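Namaswood 双臂工作台 设置指南
第四章 家务试做：摆放杯子与杯垫

4.1 适用范围

本章说明如何在双臂工作台上安排一项简单的家务：把托盘上的杯子逐个移到杯垫上。请先完成第三章的零点校准。没有校准记录的机械臂不得进入本章的步骤。

摆杯子对人来说几乎不用想，对机器仍然是一项不容易稳定完成的工作。杯把朝向各不相同，杯垫有厚有薄，台面花纹也会干扰定位。本章的设置适合在人员看护下试做，目前不能当作无人值守的家用功能使用。

4.2 检查台面

1. 切断两条机械臂的动力，保留控制器供电。
2. 用干布擦净台面，重点擦拭靠近墙板的边缘。
3. 打开腕部相机画面，确认两根夹指的指尖都在画面内，并且处于张开状态。
4. 查看画面中的软垫和杯垫。软垫边缘如有翘起，压平后再继续。
5. 在 Riltska 控制软件中选择“台面基准”，保存一张基准画面。
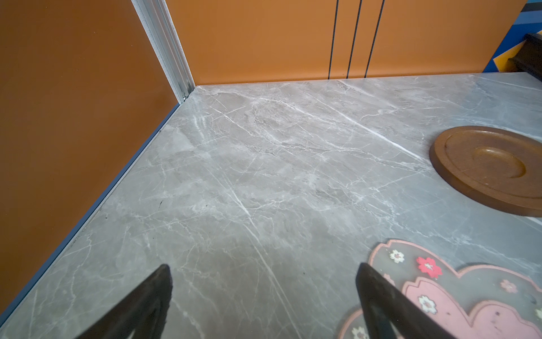 图 4-1 腕部相机画面：夹指张开，右侧为木质圆碟和心形垫

注意：大理石纹台面上的白色细纹有时会被识别为物体边缘。如果软件在空白处画出轮廓，请把“边缘阈值”调高 2 级，然后重新保存基准画面。

4.3 摆放物品

1. 将托盘放在台面中部，两条机械臂都应能够到托盘的四角。
2. 把杯子正放在托盘上，杯口朝上。杯与杯之间留出夹指可以进入的空隙。
3. 杯把可以朝不同方向，但不要让两个杯把互相勾住。
4. 将杯垫平放在托盘后方，彼此不要叠压。首次试做建议选用硬质杯垫，编织和针织的杯垫容易随杯底移动。
5. 其他物品，例如棋盘，可以留在后墙一侧，用来检验软件能否区分目标与非目标。
6. 在软件中点击“登记物品”，逐个核对名称。

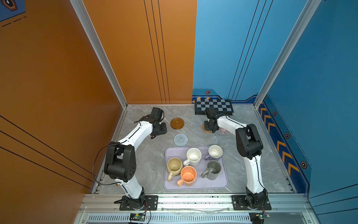 图 4-2 托盘、杯子与各式杯垫的摆放

小心：杯中不得盛有液体。首次试做请使用空杯，单个杯子连同内容物不得超过 400 克。

4.4 开始试做

1. 恢复动力。所有人员的手和衣袖退出台面范围。
2. 将速度设为 60，夹持力保持出厂值。速度值 100 只供空载测试使用。
3. 选择“单杯移动”，指定一个杯子和一个杯垫。
4. 按“开始”。一只手放在急停按钮旁，直到动作结束。
5. 夹爪松开并抬离杯口后，检查杯底是否完全落在杯垫以内。
6. 单杯移动稳定后，再启用“双臂分工”。左臂负责左侧的杯垫，右臂负责托盘和右侧区域。

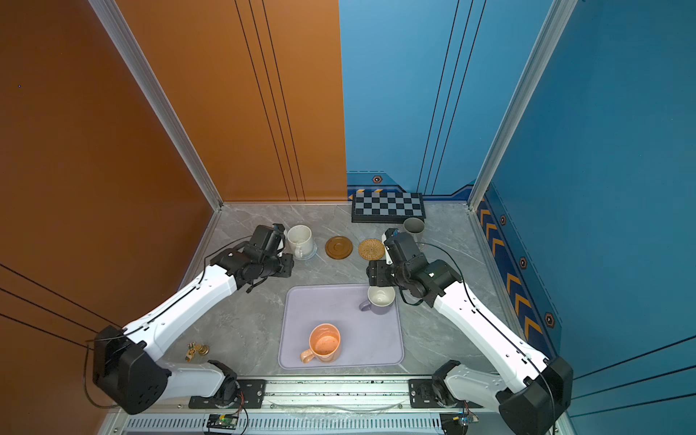
图 4-3 左侧夹爪位于碟上的杯子旁，右侧夹爪位于托盘上的杯子上方

注意：启用双臂分工时，两条机械臂不应同时进入托盘上方。软件默认让右臂优先。如需更改，请在“区域”页中调整。

4.5 常见问题

夹指碰到杯把：重新登记该杯，并在画面中手动标出杯把方向。

杯子放下后偏出杯垫：降低松开高度，再试一次。若仍然偏出，返回第三章重新校准腕部相机。

深色杯子识别不到：调整顶灯亮度，避免夹爪的影子落在杯口上。

杯垫被夹爪带起：停止试做，取下杯垫，检查指尖是否粘有异物。

4.6 能力限制

现有软件可以处理已登记的杯子和杯垫。遇到未登记的餐具，机械臂会停在原位等待确认。叠放杯子、擦拭杯内残留物和端送装有饮料的杯子均不在本版支持范围内。收拾整张餐桌需要人员分段下达指令，总用时通常比手工长。

试做记录可从“日志”页导出，并随 Purves 维护表一并保存。

本章修订：Brynhildur Ladefoged
审核：Wilma Moffat
2019年3月22日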